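Iraís Carrillo
1 November 2021

We moved out of a three-bedroom rental into a one-bedroom in April. I kept notes on what it cost and what I would do differently. A few people asked, so I'm putting it in a thread.

The old place was on the edge of Varela. The new one is a 17 minute walk from my job. That was the whole reason for moving. I was driving 40 minutes each way and paying to park.

First thing: get the elevator booking in writing. Our building lets you reserve it for a morning. I did it by phone and there was no record of it when we showed up. We carried the couch up the stairs.

I got quotes from two movers and ended up renting a van for $497, including mileage and the second day. The second day was worth paying for. We would not have finished in one.

Kitchen stuff took longer than every other room put together. I gave away half the pots and all the baking pans except one. Dishes I use every day went in clear bins, no paper, and rode in the car with me.

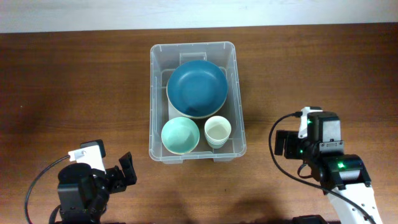 Teal plate, mint green bowl. Everyday dishes.

Cardboard was fine for books and bad for nearly everything else. Use small boxes for books. I know everyone says this. I used two big ones anyway and Adom Adjei could not get either of them off the floor.

Adom and Baltazar Rosales helped both days. If friends help you move, buy lunch on the first day and gas on the second. Don't make them pack. Have it packed before they get there. I had most of it packed, and the part I didn't have packed is the part they still bring up.

Utilities. The electric took one call. The internet took three weeks. If you work from home at all, call them the day you sign the lease.

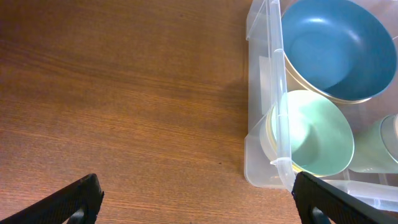
I used my phone as a hotspot the whole time and went over my data plan twice. The provider credited me for one of those.

Change of address: do the bank, the insurance and the DMV first. I forgot the dentist and the library. The library was nice about it.

The deposit on the old place came back minus a cleaning fee. I sent photos of every room with the date showing and asked for an itemized list. They dropped the fee. It took two emails. 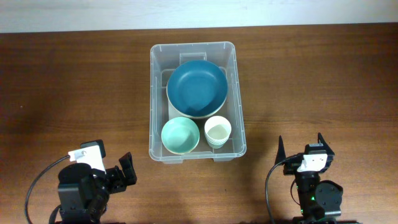 Page 5

Storage unit: I rented one for the extra furniture and told myself it was for a month. It was for five. In the end I sold the dresser and gave the guest bed to Baltazar's sister. I should have done that in April and skipped the unit.

Things I miss: the yard, the second closet, a place to leave wet boots. Things I don't miss: the drive, the gutters, the upstairs bathroom.

A couple of you asked if the smaller place is cheaper. The rent is a little higher. With gas and parking gone, I come out ahead each month, but it's close. I'll post the actual budget when I have a winter heating bill to put in it.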